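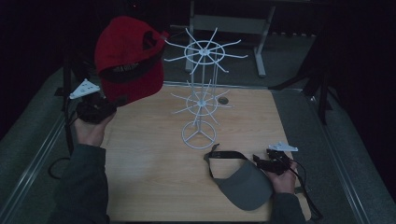 Tirby Forum > Data Collection > Bimanual

Hat rack task: when do you call a demo bad?

stomoana
March 12, 2020

We are recording a two-handed task with hand-held grippers: take caps and visors from the tabletop and hang them on a wire display rack, two tiers, central pole. Wrist pose comes from the marker plates, plus a head view. Current total is 1,061 demos. Target is 2,100.

The problem is idle-hand behavior. While one hand lifts a cap toward the rack, the other often goes straight to the next item and waits there with its fingers on it. Some operators do this every time, some park the second gripper at the table edge and leave it. The policy trained on the mix hesitates at exactly that point. It starts toward the visor, backs off, starts again.

Options as I see them:
1. Keep both styles and add a label.
2. Drop one style.
3. Rewrite the instructions and start over.

I would like to avoid 3.

Saskia Tomoana

pgrid
How many operators, and is the style consistent within one person? If it is, operator ID may be all the label you need.

stomoana
15 operators. Consistent within a person for most of them. Four switch styles during a session, usually toward reaching early as they get faster.

lowpass_len
Drop the early reachers. Two reasons. The second hand moves while the first is still placing, so a failed hang leaves you with both hands committed. And your head view follows whatever the operator looks at. Early reachers glance down at the next item during the placement, and you lose the view of the hook when you need it.

pgrid
Disagree. Early reaching is what people do at this task, and it is shorter. Drop it and you teach a slow sequential policy, then spend August trying to speed it up. We did that on Dogar with a towel task and ended up recollecting.

lowpass_len
Towels don't fall off a wire arm. Different failure cost.

kettle_b
Separate question for the OP. Are you controlling how the cap is held? With the underside turned toward the operator and the rear opening at the top, the wire arm can go in through the opening or the crown can sit over the tip. Those are two different end poses. I would look at that before touching the idle hand. Mixed end poses gave us the same kind of hesitation, only later in the motion.

stomoana
Not controlled. The instruction says "hang the hat" and nothing else. I pulled 48 demos after reading this and sorted them by hand. 31 crown over the tip, 17 through the rear opening. The visors are worse, as there is no crown, so everyone improvises with the strap.

kettle_b
Then you have at least two sources of ambiguity and you are blaming one of them. Fix the end pose in the written instructions, leave the reach alone, retrain on a subset, compare.

mroz
Check marker dropout while you are in there. When the gripper rolls to turn the cap over, the plate can end up at a steep angle to the tracking camera. We had short gaps there that the Irnex exporter filled with a straight line. It looks like smooth motion in the plots and it isn't. There is a flag to write the gaps as invalid, off by default.

stomoana
Flag was off. Re-exporting everything now.

lowpass_len
I still say the early reach should go, or at least be cut at the point where the first cap leaves the rack view. But the exporter comes first, agreed.

pgrid
If you keep both, log reach onset as a continuous value, time from lift to first contact of the other gripper. A two-way label will put your four switchers in the wrong bin half the time.

stomoana
Plan for now: re-export with gaps marked, crown over tip for caps, strap loop over the arm for visors, reach style left free with onset logged. Collection is paused until the new instruction sheet is out. Will post the subset comparison in this thread when training finishes.

mroz
Post the dropout rate per operator too, if you can. Ours varied a lot with forearm angle.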